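Open day at Pellow, and I came home wanting a robot

I've lived two streets away from the Pellow building in Kidthorpe for years and never once been through the door. It's one of those long low places you drive past on the way to the tip. So when a leaflet came through in May saying they were having an open day, robots and tea and bring the kids, I was there before they'd finished putting the sign out. I didn't bring any kids. I don't have any kids. I brought my sister's umbrella, which I then left on the bus, so if you're reading this, sorry, I'll get you another one.

You get a sticker at the door with a number on it and that's your tour slot. I was 104, which sounds like a long wait, but they were letting people through in big batches and I'd barely got my hands round a cup of tea before we were called. (Tea: decent. Biscuits: the proper ones with chocolate on one side.)

First stop was the big hall, where they do the testing for Jadwood, the furniture people. They've got a machine in there that does nothing but open and shut a kitchen drawer. In and out, in and out, all day and all night. The counter on the side said 3,361 when I got there and I stood watching it for far longer than a grown adult should. The chap next to me said his own kitchen drawers had given up well before that, and we had a good moan about runners. There was also a thing for sitting on chairs, but it was switched off for the day and a child had put a hat on it.

After that you went up some metal stairs and along a corridor to the smaller rooms, and this was the bit I'd come for. The Cordeiro room! It's named after the project that's in it, and the leaflet had given it one line: "watch a robot learn to tidy up". Well, I can't tidy up, so I was all ears. 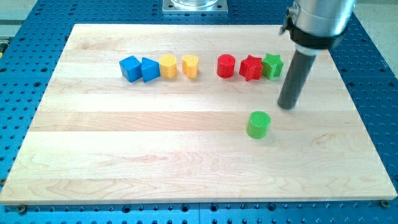
What they're working on is getting an arm to shove things about on a table without picking them up. I'd expected a hand, or at least some sort of pincer, and I'll admit I was a tiny bit let down when I first saw it. But the woman running the demo was brilliant at explaining it and I came right round. She said to think about how you clear crumbs, or slide a mug out of the way with your elbow while you're on the phone. You hardly ever pick everything up properly, you nudge it. So the arm just has a dark grey rod with a rounded tip, and it has to do all its nudging with that, which is a lot harder than it sounds when you want a green cylinder to go somewhere in particular and you've got a heart and a couple of stars sitting further up the board that you'd like left alone. Push a bit off centre and the thing you're pushing turns, or slips away sideways. I know this because I've tried to get a pea round a plate with one prong of a fork.

Somebody asked how it learns and the answer was: practice, loads of it, and a person helping at first. One of the team steers the arm through the job, it gets recorded, then they do it again with everything in slightly different places. And again. They were hoping to get to 1,000 goes by the end of the summer. I asked if it got boring and she said it was a bit like knitting, you stop noticing, and then one day there's a jumper. I liked her a lot.

Then a boy at the front wanted to know why they didn't just use a broom, and the whole room fell about. She took it very well. She said a broom would be fine if you wanted all of it on the floor.

What surprised me most was how quiet it all was. I'd imagined a lot of whirring and clanking, and the drawer machine downstairs was miles louder. We got our ten minutes and I could have stayed for an hour, but there was another batch waiting in the corridor and somebody's toddler had started licking the handrail.

There's a little shop on the way out, well, a trestle table. I bought a pencil and a tea towel for £2 (for both! in this day and age!) and filled in the feedback form. Under "what would you like to see more of" I put the drawer, and then I felt bad and added the Cordeiro room as well, and underlined it.

They're planning another one in the autumn, and the chair thing should be switched back on by then. Parking is awful so walk if you can, and go early, the chocolate biscuits had all gone by the time I came back down. I'm going again and I might take my sister, if she's speaking to me about the umbrella.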